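Soft yellow fingers or Costix pads for cloth?
Grippers and end effectors – 8 replies

thorarinn_h
Monday, 09:14
We're two weeks into comparing fingertips for handling clothes with hand-held grippers. Same bodies and same lenses each time, only the fingers change. Set A is the yellow fingers with the slot through the middle. Set B is a stiffer pair from Standix with Costix pads glued on. The job is a T-shirt laid flat on a bed, pinch the hem, fold up. Set A is on in both of the pictures I'm posting.

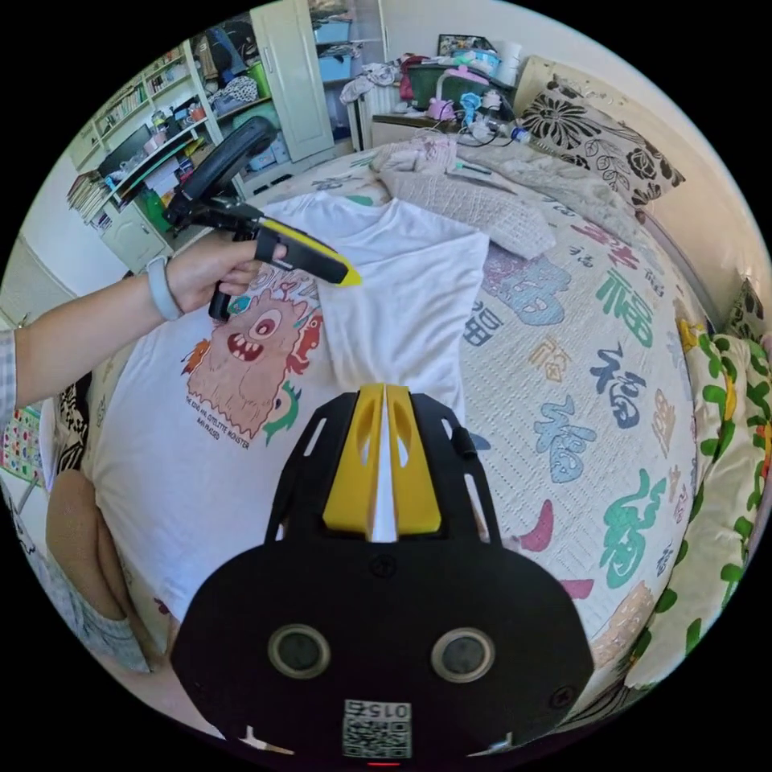
Set A on a white T-shirt, second gripper coming in from the left.

My feeling so far is that A is better on thin cotton and B is better on anything with a seam. Has anyone run the two side by side for longer?

Illcombe_Pete
Monday, 09:40
Ran both over the winter. Costix pads grip well for the first couple of hundred closes and then they pick up lint and go shiny. Wiping them helps for a bit. I went back to soft fingers and stayed there.

marrowfat
Monday, 10:02
Disagree with Pete. If the pads go shiny you're closing too hard. We've had 853 closes on one pair and they still lift a single layer. Check the trigger travel before you blame the pad.

Illcombe_Pete
Monday, 10:11
Trigger travel was set from the Cordier sheet, same as everyone else's. What cloth were you on?

marrowfat
Monday, 10:25
Tea towels mostly.

Illcombe_Pete
Monday, 10:27
Well, a tea towel is a lot easier than a T-shirt.

thorarinn_h
Monday, 12:50
Thanks both. No tea towels in our set, only shirts and pillowcases. I went back through this morning's notes and the misses with A are nearly all double pinches, where the tips take the quilted cover as well as the shirt.

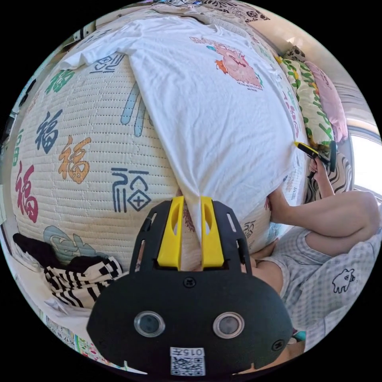 With B I get fewer of those, but more slips on the way up. I've tried 3 opening widths and the narrowest is the best of them for A. For B it makes no difference that I can see. I'd rather have a slip than a double pinch, as a slip is easy to spot when you go through the recording and a double pinch isn't always.

kestrel_lab
Monday, 13:31
What angle are you coming in at? We had the same trouble on a soft mattress and it went away once we came in flatter. The tips press into the bed if you're steep and then you get the cover whether you want it or not. Might be nothing to do with the fingers.

marrowfat
Monday, 13:44
Agree with kestrel. I'd do the angle first and the pads after. Otherwise you're changing two things at once.

thorarinn_h
Monday, 17:05
Fair point. I'll do 4 shirts flat and 4 steep with each set tomorrow and post the counts. Pete, if you still have your lint pictures I'd like to see them.

Þórarinn Hafstein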